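Search this site
Enter your keywords
Search

Allotment and Garden News - Spring Seed Swap Moves to Hullness

The spring seed swap will be held at the Hullness hall this April, on a Monday evening, with doors open at 6:30. The hall in Stodthorpe has been our home for a long time, but the roof work there is running over and the big room will stay closed until summer. Hullness has more parking and a proper kitchen. It is a longer drive for people on the Stodthorpe side, so please share rides where you can.

Tables will be set out by crop, the same as last year. Beans and peas go nearest the door, then squash, tomatoes and peppers, greens, herbs, and flowers along the back wall. There is room for 48 people to sit for the talk, and plenty of standing room behind. Admission is $2, and that covers coffee.

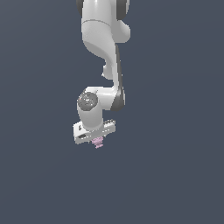 What to Bring

Bring seed you saved yourself, or unopened packets you won't get to. Put it in small paper envelopes. Plastic bags hold moisture, and we had several lots of moldy beans last time. On each envelope, write the name of the plant, the variety if you know it, the year you saved it, and anything the next grower should know, such as height or whether it needs a trellis. "Grandma's red one" is fine as a name if you add a line on what kind of plant it is.

Please leave hybrid seed at home unless the packet is store-bought and sealed. Saved seed from a hybrid tomato will grow, but it may not look or taste like the one you picked. The same goes for squash if you grew more than one kind in the same bed. Zucchini and most pumpkins cross easily, and a cross can turn up bitter. Don't eat a bitter one.

Older seed is welcome if it is marked. Onion and parsnip seed fade fast and are best used the next season. Tomato seed kept cool and dry will often come up after four or five years. If you aren't sure about a batch, test it before the swap - lay 20 seeds on a damp paper towel, fold it over, keep it somewhere warm, and look again after a week or so. Write the result on the envelope.

The Talk

Freya Lambert will speak at 7:30 on saving seed from biennials, mainly carrots, beets, and leeks. These plants need a second year in the ground before they flower, and in our area that means getting them through a wet winter.
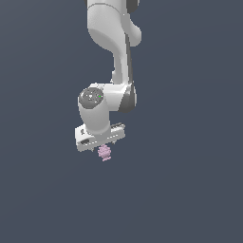

She lifts her carrots in late fall, keeps the straightest ones in boxes of damp sand, and plants them back out once the worst of the frost is over. She will also cover how to keep Queen Anne's lace from crossing with carrots, a real problem on the plots that back onto the Fairclough road. Bring questions. The talk runs 60 minutes with time at the end.

Other Notes

The Sudico compost order closes the Friday before the swap. Sheets are on the shed door. Bags will be dropped at the lower gate, and we can't hold any that aren't picked up by the weekend.

The water will be turned back on at all plots once the nights are reliably above freezing. Please check your own hose fittings before then and replace any cracked washers.

Leftover seed from the swap goes to the school garden in Stodthorpe. If you want your envelopes back, collect them before you leave.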